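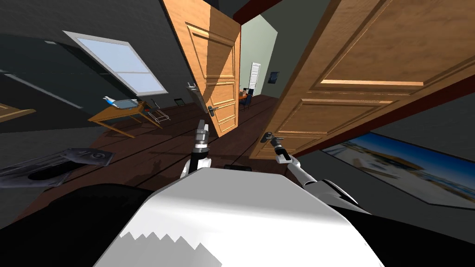

Door handle work in simulation, with the right gripper beside one lever and the left pointing up toward the doorway.

About Cemurach

Cemurach tests the software that lets two-armed mobile robots open doors in houses and small offices. We are based in Brudeddale and there are five of us. Most of our work is done in simulation first and on a real machine second, and we spend more of our time on faults than on anything else.

The company was started by Gwenllian Phillips, who had worked on lift doors and wanted to know why robots kept pulling handles off. Our first customer was Morgan, a home support firm, and we still look after its door trials.

The Jiltero fault

People who ring us have often heard of this one, so we keep an account of it here.

In January a robot running our Jiltero controller bent a lever handle and kept pulling after the latch had jammed. The force limit was set correctly. The trouble was in the check behind it, which only looked at one arm at a time. With both arms loaded, each stayed under its limit while the door took the two together. The person supervising pressed the stop button and was not hurt. The door had to be rehung.

We withdrew Jiltero from all sites that afternoon and rebuilt the case in simulation. Over 1524 runs the fault came up 129 times, nearly all of them with a second door within reach. Our earlier test rooms had only ever had one door in them, and we should have caught that.

What changed

The force check now adds both arms together. A stalled handle makes the robot let go and back off – it does not try again until a person has cleared it. Every release is run in rooms with two doors before it goes near a real building, and two of us have to sign it off.

Fault reports go to every customer, including those who don't use the part concerned. If you have seen one of our robots do something it shouldn't, ring the Brudeddale office and ask for Gwenllian.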